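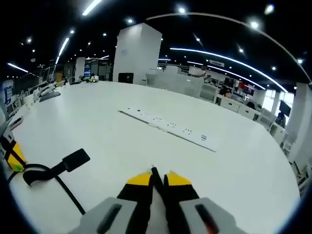

*The white table, with the long power strip on it.*

I finally went through the electric bills in December. I had been putting them in a drawer since we moved in, and when I laid them out in order the number that stood out was 681 kilowatt-hours for a month when we were gone for nine days. That seemed high for a house with nobody in it.

My first guess was the water heater. It's gas, so no. The second guess was the old freezer in the garage, a Filtow chest model that came with the house. I borrowed a plug-in meter from Domenica Ruchti, who lives two doors down and did the same thing at her place last year. You plug the meter into the wall, plug the appliance into the meter, and leave it alone for a day.

The freezer used 4 kilowatt-hours in 24 hours. Multiply that by a month and you get a real piece of the bill, for a freezer that had two bags of peas and a turkey in it. We ate the turkey and unplugged it. I propped the lid open with a paint stirrer so it wouldn't smell.

After that I got a little carried away and measured everything I could reach. Some results:

- The Jarkitz stereo draws power all the time, even when the front light is off. Small, but constant.
- Phone chargers with no phone attached barely register. I had been unplugging those for years.
- The cable box was worse than the TV. It runs almost the same on or off.
- The Raltton space heater is the big one. It's rated at 1000 watts and that is what it pulls, every minute it's on.

The space heater was harder to give up than the freezer. The back bedroom is over the crawl space and the floor gets cold by Saturday evening if the wind is from the north. I bought a thick wool rug and put foam tape around the window. The room is better now. I still run the heater for an hour before bed when it's really cold, then switch it off at the wall.

One warning if you try this. Don't plug a space heater into a power strip. I was doing it, and Domenica told me to stop. Heaters should go straight into the outlet.

I also read a good part of Snorradóttir's book on household energy, which the library had. The chapter on hot water is useful. The one on lighting is out of date, and I skipped the end.

The next bill comes in two weeks. I still haven't worked out what the sump pump uses, and it's wired in, so the meter won't help. The dryer is on a different kind of plug and will have to wait too.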